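Sorting a year of household paperwork in one evening

Updated 9th April

Did this again last night, so writing it down while I remember. You need a table, a bin bag, a pen and two folders. That's it. Don't buy the fancy Leder ones, the dividers fall out.

Step 1. Get everything out. Drawers, coat pockets, the pile by the kettle. Open every envelope, throw the envelope away. No reading yet.

Step 2. Two piles. Keep and bin. Bills you've paid and can see online, bin. Anything with tax, rent, car or insurance on it, keep. Not sure? Keep, decide in September.

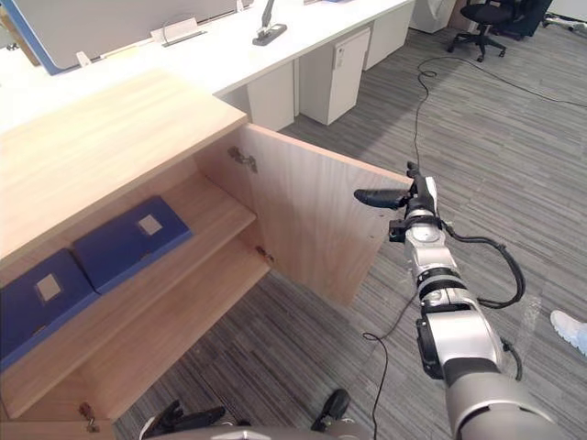

Step 3. Label the spines before you fill them. One for "this year", one for "older". I used to have 8 catagories and never filed a thing.

Step 4. Newest on top. Always. Staple pages of the same letter together, paper clips slide off and catch on everything.

Step 5. Shred the bin pile if it has account numbers on. My Hiebert shredder takes 2 sheets at a time and sulks after ten minutes, so do it in goes. Or tear by hand and mix it in with the compost, fine for small amounts.

Step 6. Write renewal dates on the calender now. Boiler cover, car, house. Missed the car one last year, 18 days late, horrible phone call.

Receipts for big things (fridge, sofa) go in a plastic wallet at the back. Manuals, bin them, all online these days.

Next page: passports and birth certificates.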